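Print this thread | E-mail this thread

Plaid backing for a craft booth?

allville_stitcher
Anyone used pastel plaid at the Costthorpe fair? I need 12 yards and Mumance wants too much.

dutchoven2
Skip plaid. It fights with whatever you're selling. Plain tan every time.

hemline20
Disagree. Pastels are fine with kids' stuff.
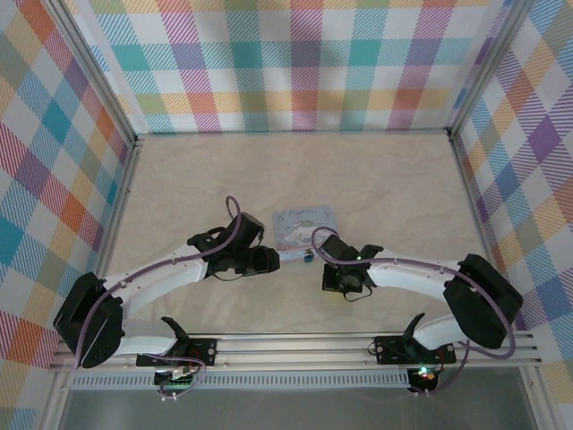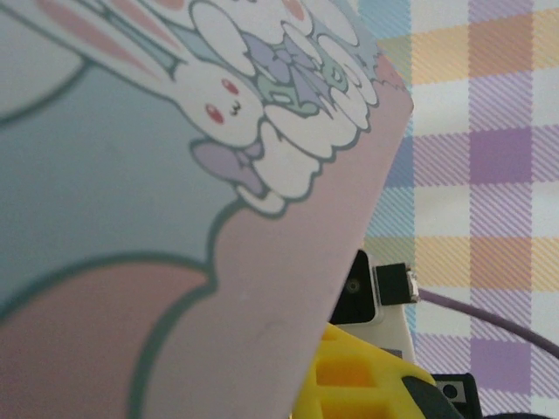
Plaid on three sides in the first, bunny card in the second.

dutchoven2
Still too busy for me.

allville_stitcher
Going with plaid. Nowakowski has it on sale until Sunday.

Print this thread | E-mail this thread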